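Community > Sports > Squash and Table Games > Equipment

2 min read

Table tennis rubber lost its grip after one season, is this normal?

Golshifteh Bagheri
Mon 21 October

I play table tennis two evenings a week at the Travarow hall. Last November I bought a Bivolton bat, and now the ball slides when I try to make topspin on the forehand side. The backhand side is still good. I clean it only with water. Should I change both rubbers or only the red one? I don't want to buy a new bat, I like this handle very much.

Ehsan Kiani

Change only the red one. The forehand rubber always gets tired first, as we hit harder with this side. Hold a clean ball against the rubber and turn it with your fingers. If it turns without resistance, the surface is finished and cleaning will not bring it back.

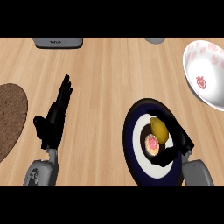 When you take off the old sheet, pull slowly from the handle, across the corner, so the wood does not split. Put water-based glue on the wood and on the new sponge and wait until both are clear. Then roll it on with a bottle or a tube and cut around the edge with a sharp knife. Please check the thickness of your backhand sheet before you order, or the bat will feel heavy on one side.

galotis_fan

just get a new one, mine is from Galotis and it's fine

P. Babaei

I agree with Ehsan about one side. Also keep the bat in a case with a plastic film on the rubber. I leave mine out of the car in summer, the heat makes the sponge hard.

Comments (3)

Golshifteh Bagheri: Thank you, I made the test with the ball and it turns freely. I will order one red sheet.

tt_marek: Which glue do you use? Mine makes small lumps.

Ehsan Kiani: Use a thin layer and a sponge, not a brush. If the bottle is old, the lumps come from there.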